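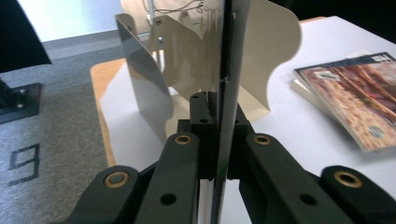 Drultwood Hedgerow and Ditch Restoration
Interim progress report, 2019-07-11
Prepared by Signe Moen for the Nodomora Land Fund

1. Period covered
Work carried out since the May report, under the second instalment of the grant.

2. Planting
Gapping-up on the northern boundary is complete. The mix was hawthorn, blackthorn and field maple, supplied bare-rooted during the winter and held in the nursery bed until the ground was prepared. Survival at the last inspection was 69 per cent. Losses were concentrated on the stretch beside the Cerkdale road, where the soil is thin and mulch was applied late. Replacements will be planted in the dormant season at no extra charge to the grant.

3. Ditches
The main ditch has been cleared to its original profile as far as the culvert. Two silt traps were installed upstream. Randi Nygård inspected both after heavy rain and reported free flow, with slight scour at the lower outlet. Stone pitching is proposed there.

4. Access
The landowner at Björklund has agreed in writing to a working strip along the eastern field until harvest. Stellan Söderlund holds the signed copy.

5. Expenditure
Spending is within budget on all lines except fencing, which is 24 per cent over owing to a change from stock netting to rabbit-proof netting. We request approval to move the unspent sum from plant hire to cover this.

6. Next period
Hedge laying on the old western line, repair of the field gate, and a repeat survival count before leaf fall. The revised fencing quotation is attached as Annex B.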